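Okay, small thread, because I am way too happy about a paper bag.

Back in April I started sorting the hall closet, and everything without a home went into one big brown grocery bag. I called it the Do bag, as in do something with this. It is May 2020 and I'm still in love with it!

The rule comes from my friend I-seul Shim: roll the top down and outward a few times. The bag stands up by itself and you can see right to the floor of it. No digging!

Mine has been through a lot, so the rim is patched with black tape. One strip at a time – it tears, I tape. I refuse to buy a basket. (I looked at one called the Bokasik. Very cute. Still no.)

What goes in: soft stuff first, then anything that rolls. Sponges and cloths are fine next to plush toys as long as they're clean. Bottles get their caps on and go in the middle, where the toys hold them up a bit.

Thomas Amato asked how often I empty it. Every 2 weeks, and it takes me roughly one album. Toys go back to the toy shelf, cleaning things go under the sink, and the bag gets filled again by dinner, ha.

Next up is the craft drawer, wish me luck – I have 400 buttons in there and 3 lids that fit nothing.

Okay, bag time!

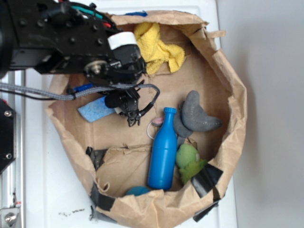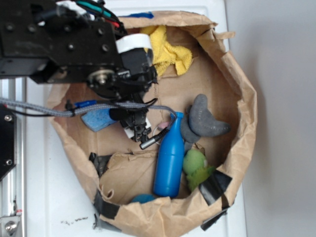 Blue bottle in the middle, yellow cloth at the top, gray and green plush toys on the right. Both pics.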